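Jeddale Phone Repair and Returns Desk
A notice to customers who own the Clima handset, in several parts. Please read to the end before posting your handset to us.

1/ We have received a large number of messages concerning the Clima, chiefly about poor battery life, low call volume and delayed replies from the seller. This thread sets out what the Jeddale desk can do, what it cannot do, and what we ask of you.

2/ The Jeddale desk handles repairs and returns for handsets bought through our own shop and through Donon. We do not handle handsets bought from private sellers or market stalls, even where the box carries a Donon sticker. In those cases the claim lies with the person who sold you the phone.

3/ Battery life. Customers report that the charge falls quickly with the screen off. Before booking a repair, please install the latest update, restart the handset and use it normally for two days. A battery reading taken straight after an update is seldom a fair one.

4/ If the charge still falls as before, open Settings, then Battery, then Usage, and save a copy of that page. Attach it to your repair form. Forms that arrive with it are dealt with sooner, as our staff need not write back to ask for it.

5/ Call volume. Many cases of faint sound in the earpiece come down to the protective film, which on some handsets covers part of the opening. Please remove any film and make a test call. Should the voice at the other end remain faint, select "Sound, low" on the form and state whether the loudspeaker is affected too.

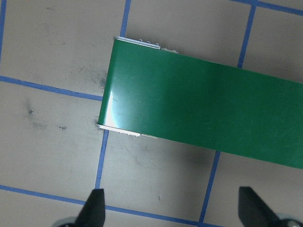
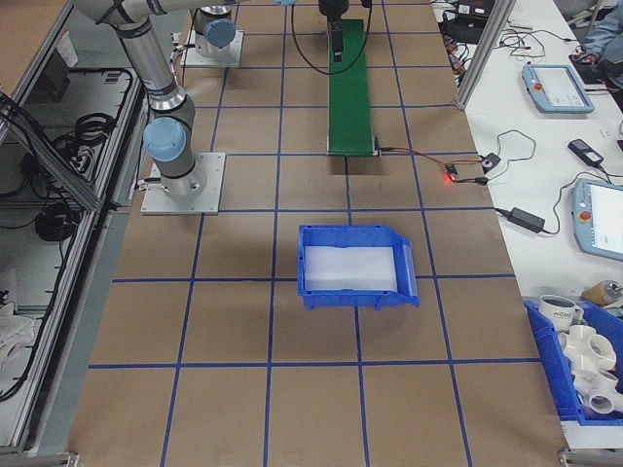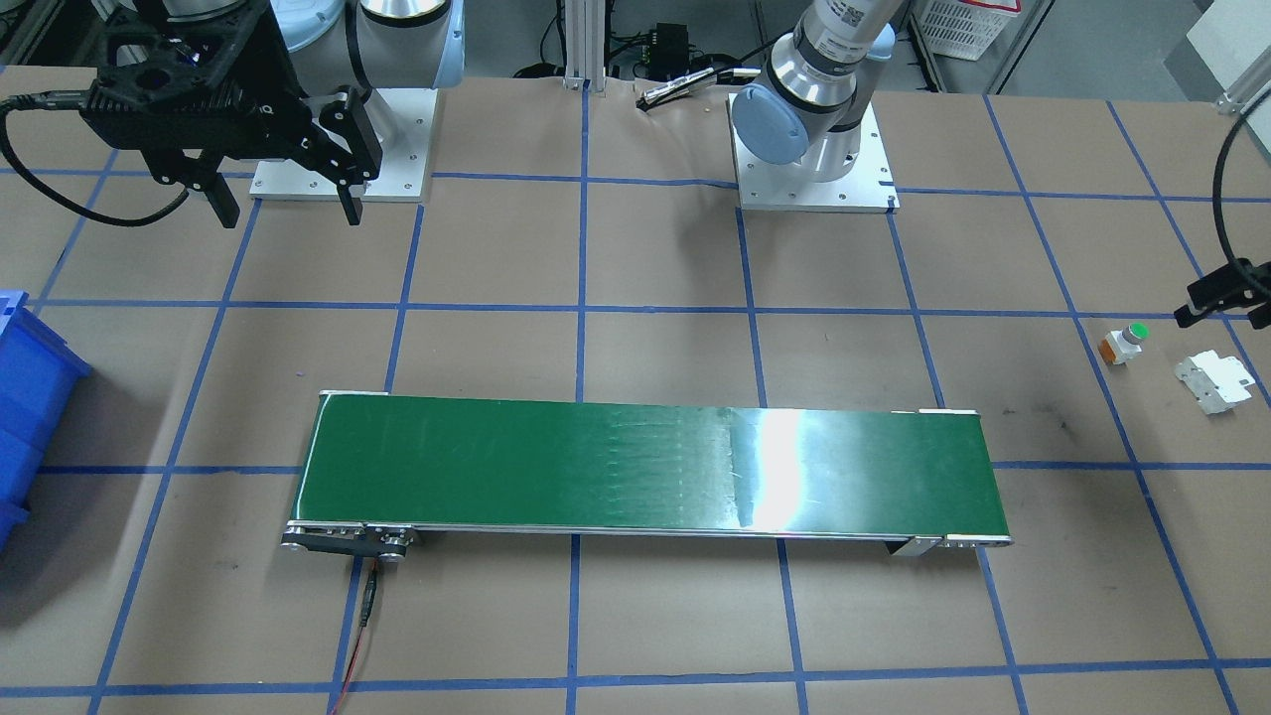

6/ Replacement batteries. These are supplied to us by Du. The fitting charge is waived for any Clima still under warranty. Outside warranty the customer pays for the part and the labour, and we will send the price for approval before any work begins. No reply means no work: the handset will be returned to you as it came.

7/ A battery that has swollen, or a handset whose back has begun to lift, must not be posted. Switch it off, do not charge it, and contact the desk for advice. We regret that a small number of customers have sent such handsets in padded envelopes. Carriers are entitled to refuse them.

8/ Turnaround. Our present workload stands at 2,000 open repair forms across all models. We recognise that this is far too many and that waiting times have suffered. Forms are taken in the order received, and writing to us again does not move a form forwards or backwards in the queue.

9/ We have been asked whether customers may buy a place nearer the front. They may not. Any person or website offering a "priority" repair slot at the Jeddale desk is not acting for us, and we would be grateful to have such offers passed on.

10/ Your data. Please save your photographs, messages and contacts before the handset leaves your hands. Many faults are cleared by a full reset, and we cannot bring back anything lost in that way. Remove the SIM and the memory card. The desk cannot search for cards left in handsets after they have gone back out.

11/ Screen locks should be switched off — a locked handset cannot be tested and will be set aside until we have heard from you. Please do not write your code on the box or on the handset itself.

12/ Refunds. Where the same fault returns after 2 repairs, you may ask for a refund in place of a third. Quote both repair numbers. For handsets bought through Donon, the refund is paid by Donon to the card used at purchase, and we have no means of sending it elsewhere.

13/ Some customers have been told by telephone that a refund requires the original box. This was wrong, and we apologise to those who were turned away on that account. Proof of purchase is enough. An order email will do, provided the date and the model can be read.

14/ The torch. Several owners find the light on the Clima weaker than that of their previous phone. We have put this to the maker and have been told that it is within the intended range. It is therefore not treated as a fault, though a torch that flickers or fails to light is, and may be entered on the form under "Camera and light".

15/ Replies to this thread are read in the mornings only. Please do not post your order number, address or telephone number below, where all may see them. Use the repair form, or send a private message with the handset model in the first line.

16/ One correction to part 3, following a question from a reader: the two days begin once the update has finished installing, and the handset may be charged as usual during that time.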